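Shelf notebook, Pleltport stockroom, March
Snack bay, second pass - S. Quansah

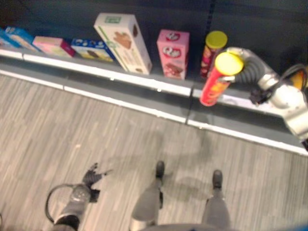
How should boxes and cans share one long shelf when they are all different sizes?

Group them by shape first and by brand second. Flat boxes go together at one end, tall boxes in the middle, round cans at the other end, every printed face turned to the aisle.

Notes from the morning. We have been leaving the bay as the day's handling leaves it and then writing down what needs fixing, so the entries below start from an untidy shelf.

Left end. Two blue boxes, one leaning a bit. Pink-and-red box flat on its side, and the white-and-blue one next to it on its side too. The plan sheet has all of these upright. On their sides they take up more of the run, and the pink-and-red one gives the customer less to read. Stand them up, close the gaps, then check the lean again. If a box still leans with a neighbor on each side, look at the bottom flap before blaming the shelf.

Middle. Tall cream box with the green label, tilted back slightly. The pink box is upright and fine where it is. Tall boxes want to be pulled forward to the white lip and squared against it. I tried setting them 4 cm back last week and didn't like it, the faces went dull under the lights and people reached over them.

Right end. Red chip cans, yellow lids. Cans go side by side at the front, not one behind the other. With one tucked in behind, the back one doesn't get picked and its date gets old. Salamatu's rule from the Shabalala job (mine, I mean, but it is written in the binder under my name so I will quote it): if you can't see the whole lid, move the can.

Lifting cans. Take them near the top, just under the lid, and bring them up over the lip before moving sideways. Don't hold by the lid. The lids are a push fit and will come off with the can's weight hanging from them.

Spacing. Promex sent their layout card again, the one that wants the same gap between every item. It works for matching boxes and looks odd with ours. I went with closed-up groups and a wider gap between groups. Measured the gap between the tall boxes and the cans at 32 mm after resetting. Good enough to get fingers in.

Labels. The Lollitis strip labels still haven't come. Order was for 1000, which should cover this bay and the next two with spares. Until then the white edge stays bare. Please don't use tape on it. The last lot left a gray line that took most of an afternoon to get off.

Log count for the month is at some 278 resets across all bays, snack bay being the worst of them. Most of those are boxes on their sides. I would like to try a low divider between the flat boxes and the tall ones and see if the number drops.

To do
- stand the two side-lying boxes up, faces out
- square the cream box to the lip
- both cans to the front
- wipe the lip, dry cloth only
- ask Promex whether the card comes in a version for mixed sizes
- find the divider clips, last seen in the drawer under the scale

Left the plan sheet clipped to the binder, old one underneath. The old one has the cans in the middle - ignore it.

S.Q.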